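Household Help Exchange > Kitchen and Table > Cleaning

White table has pale yellow rings and a gray cloud, what is safe to use?

Posted by Genalyn Marquez, Brallport

Hello to all. I hope this is the correct section, I was not sure if tables belong to Kitchen or to Furniture.

I have a white table which I bought second-hand in November. The top is smooth and a little bit shiny. The seller told me it is "laminate, or something like laminate", and I have no paper for it. We eat on it, my son makes his homework on it, and in the evening I use it for sewing, so it has a hard life.

There are two problems. The first is yellow rings, very pale, which came from turmeric tea. The second is a gray cloud near the side where I sit. It is not one stain, it is more like a shadow, and I see it only when the light comes from the window in the morning. With my finger I feel nothing there.

I tried already dish soap with warm water (two times), and after this a mix of vinegar and water. The rings became weaker but they are still there. The gray cloud did not change at all. My sister-in-law says to use bleach, my neighbor says never to use bleach. I paid 162 for the table and four chairs, so it is not a treasure, but I would like to keep it nice for some years.

We turn the cups over on the table after washing, and I wonder if this is part of the trouble, because the water stays under the rim.

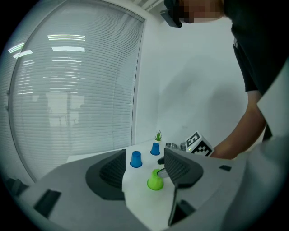 Green plastic cup, upside down on a white table.

My questions are: what can I use for the yellow that will not make the surface dull? And is the gray cloud dirt, or is the surface already damaged? Thank you for your patience with my English.

Reply from Quiambao

baking soda. make a paste, leave it, wipe it. worked on mine. for the cloud try one of those white melamine sponges, you get a big pack for cheap

Reply from Dalia Nasr

Dear Genalyn, I also learned English late, so please do not worry, everything is clear.

I cleaned offices and rented apartments for 18 years, and I have met many white tables. I will answer the two problems separately.

The yellow rings. Turmeric is a dye, and it goes a small way into the surface if it stays there for some hours. Soap takes away grease but it does little against a dye. What I use is ordinary hydrogen peroxide from the pharmacy, the weak one of three percent. Please test it first on a place where nobody looks, for example at the back corner, and wait until the next day. If the corner looks the same as before, you can continue:

Put a folded piece of white paper towel on the ring.
Wet it with the peroxide, so that it is damp but does not swim.
Cover it with plastic wrap.
Leave it for 20 minutes, then wipe with clean water and dry.

You can repeat this the next day. Do not put vinegar and peroxide together, and do not put bleach together with anything. If you used vinegar before, wash the table with plain water first.

Another thing which costs nothing is the sun. Turmeric is weak against sunlight. If you can push the table near the window for a few days, the rings will often fade alone. I had a white cutting board which was yellow like an egg, and it became almost clean on the balcony.

The gray cloud. You say it is only visible from the side, and that you feel nothing. There are two possibilities. It can be a film of old cleaner or polish, which collects dust from the sleeves. Or it can be many very small scratches, from plates or from your sewing work. To know which one, take a cotton ball with a little rubbing alcohol and clean a place as big as a coin. Look at it in the morning light. If the coin is clearer than the rest, it is a film, and you can clean the whole side in the same manner – window open, and no flame near. If the coin looks the same, it is probably scratches, and no cleaner will bring them back. Then a tablecloth is the best friend.

I must disagree a little with the advice above. The melamine sponge is a very fine sandpaper. On a shiny top it makes a dull spot, and then you have a new cloud. Baking soda is softer, but do not rub it in circles with force.

About the cups, I don't think they are guilty. Water under a cup can leave a white ring of minerals if your water is hard, but not a yellow one. A thin dish towel under them is enough.

Reply from Genalyn Marquez

Thank you both. I made the coin test today with alcohol and the coin is clearer! So it is a film. I remember now that the seller had a bottle of spray polish in the kitchen, so maybe it comes from there. The peroxide is waiting in the back corner until tomorrow. I did not know this about the sponge, and I had one already in my hand – I will keep it for the bathtub.

Reply from Quiambao

ok fair about the sponge, mine is a matte table so maybe i didn't notice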